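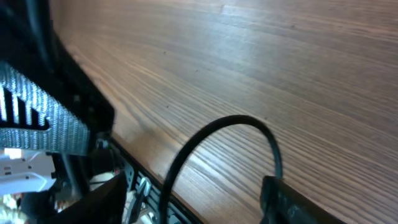
Wrist camera view: black cable arched over the tabletop, with part of the gripper at left.

Rana Cable Handling Study: Frequently Asked Questions
Last updated 2023-03-17

What does the study test?
Whether a policy that sees only wrist camera images can handle a cable whose shape changes while the arm is moving. Most published work on cables uses a fixed overhead camera. We wanted to know how much is lost when that camera is removed.

What is the relation between Rana and Kistent?
Rana is the name of the method. Kistent is the lab software that runs the arm and stores the logs. Rana can be used without Kistent, but the conversion scripts in the release assume its log format.

How does the method represent the cable?
As a chain of points along the part that is visible, plus one confidence value per point. The model does not try to recover the whole cable. An earlier version did, and it produced smooth, plausible curves in places where it had no evidence. The current version stops the chain where the cable leaves the image or passes behind a finger.

How many demonstrations were used?
The training set has 1500 demonstrations, all recorded by teleoperation. A further 100 were held out for testing. Demonstrations in which the operator aborted the grasp are kept and labeled as such.

How far ahead does the policy plan?
It predicts 6 arm poses and executes the first 2 before it looks again. Longer execution gave smoother motion but more missed grasps, mainly on thin cords.

Does motion blur cause failures?
It lowers point confidence, mostly at the free end of a cord, where a small arm motion can produce a large swing. We do not remove blurred images from training. A model trained on sharp images alone did worse on the held-out set, because it treated a blurred connector as background.

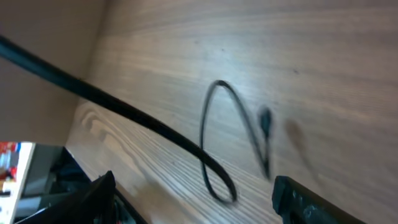
Thinner cord and connector plug blurred by motion; the upper-left part of the thick cable is in focus.

Are shadows a problem?
Sometimes. On a light surface, the shadow of a plug can be taken for a second plug. The Astora augmentation set adds synthetic shadows at random offsets and reduces this error. It does not remove it.

Does wood grain confuse the detector?
Dark grain lines running parallel to a thin cord were the largest source of false points in the first release. Version 7 of the detector uses a wider image patch, and the false points are now mostly short and isolated. They are filtered by length.

Can the method insert a plug?
No. It covers approach, grasp, and repositioning. Insertion needs contact sensing, and the policy has no force input.

Why is there no depth channel?
Depth readings on glossy black sheathing were sparse and unstable in our trials. Adding them did not change grasp success on the held-out set.

Which baseline should I compare against?
Tedico, with the overhead camera disabled and the same gripper. Results with the overhead camera enabled are reported in a separate table and should not be mixed with these.

Were the test conditions changed after January?
The lighting was not changed. The image crop was, so scores from earlier logs must be recomputed with the new crop before they are compared.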